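How Do You Teach a Robot to Clean Up?

Picking up a bottle is easy for you. For a robot, it's a real puzzle! Researchers on the Britach project in Gratville are teaching two robot arms to put plastic bottles in a bin. 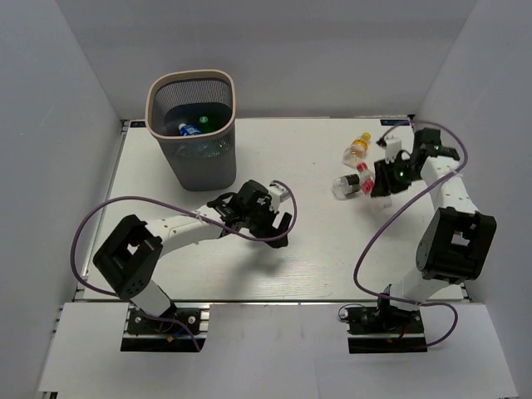
Learning by copying

Nobody writes a rule for every bottle. First, a person steers the arms through the job - again and again, 327 times! The computer saves every move and every camera picture, then looks for patterns. 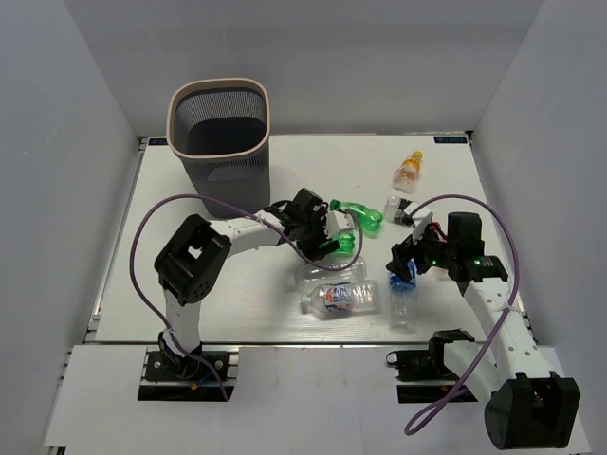
Clear plastic is the hardest part of our research. Light goes right through it, so a computer can have trouble finding the edges. A bright green bottle stands out much better on a white table than the clear one lying sideways with no label. So we practice with lots of kinds, all mixed up!

Cameras near the robot's "hands" help too, giving it a close-up view.
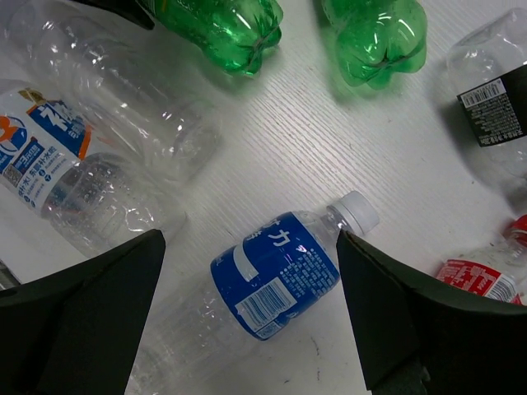
A water bottle between two black gripper fingers.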